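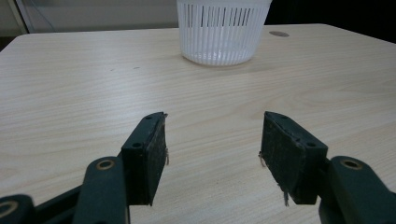

3.2 Collecting the Tabletop Demonstrations

Figure 3. View from the hand-held gripper at the Birberg site, with both fingers open and a white slatted basket near the far side of the table.

All of the demonstrations in the Flimoveo set were gathered by people holding the gripper in their own hands, with the camera riding along on the tool. We came to this way of working slowly. Our first plan, which some readers may remember from the workshop version of this paper, was to drive a full arm from a second station, and we still think fondly of that setup, but it asked a great deal of the people using it and gave us fewer usable examples than we had hoped for. With the hand-held tool, a new demonstrator could sit down after a short practice period and start recording that same morning.

Figure 3 shows the kind of view the policy learns from. The two fingers stay in the lower part of the picture, facing each other, and the opening between them can be read straight from the image. We do give the network a separate width reading as well (see Section 3.4), but we found it comforting, when going through recordings by eye, to be able to check one against the other. Please note that a tall object set far back on the table may lose its top in this view, as the basket does in the figure. We kept such recordings in the set. A policy that has only ever met whole baskets will be a poor helper in a real room, and we wanted it to get used to partial views early on.

The finger pads deserve a word or two. Their inner faces carry a rough, dark covering, and in Figure 3 it is slightly worn, with frayed fibers along the edges and a longer tuft of threads at the bottom of the right pad. We went back and forth on how often to replace this covering - fresh pads make for tidier images, worn pads are closer to what a tool looks like in daily use - and in the end we let each site follow its own habit and wrote down the dates of each change. Section 5.3 looks at whether pad condition has any bearing on the grasp results.

Recording took place at two sites, Birberg and Bonness, beginning in January. Each demonstrator was asked to complete 200 episodes, spread over 3 sessions so that hands and wrists could rest. Starting positions were drawn from a printed list, and the demonstrator was free to approach the object from whichever side felt natural. After review we set aside 103 episodes in which tracking was lost or the object left the table, and we held out 63 more for the tests in Section 5. The review itself was done with the Keskin viewer, which plays the camera stream next to the recovered tool path and is, we are happy to report, pleasant to use for hours at a time.

Lighting was left alone at both sites. We drew no blinds and added no lamps, so dim backgrounds are common in the set, and we made no attempt to even them out before training.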